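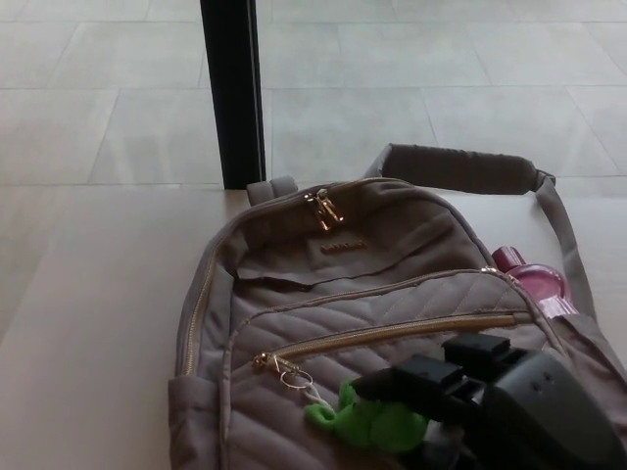
Packing for two nights at Melley. I own one backpack and have reached the age where I believe it can hold anything if I'm stern enough with it.

---

The bag is taupe. The shop called it something else, Mushroom Dusk maybe. It's quilted, with gold zips, so I look like a small expensive doona catching the train.

---

Water bottle goes in the side pocket. It's pink, it's loud, and it has leaked on two library books and a tax return. I keep giving it another go.

---

The green fluffy thing on the zip was a present from Bhavana Salian, who said it would help me spot my bag in a crowd. It has helped a great many toddlers spot my bag in a crowd.

---

Packing list, version one: undies, jumper, charger, toothbrush, book.

Packing list, version four: all of that, a second jumper for if the first jumper gets sad, bathers (it's 20 degrees, who am I kidding), 36 teabags.

---

Levente Kozma has replied to say they have teabags in Melley. Levente once turned up to a wedding with his suit in a shopping bag, so I'll be taking my own advice.

---

The front pocket is for things I need quickly. It currently has a hair tie, a Lundley bus ticket and a muesli bar I'd rather not date.

---

Update: the book is 758 pages. Something has to go, and I've read four of them.

---

Took out the second jumper. Put it back – the forecast changed its mind. Took out the bathers. Felt bleak about the bathers.

---

Zip's shut. Train's at 7.40 on Tuesday morning. The toothbrush is still in the bathroom and I'm not opening that bag again tonight.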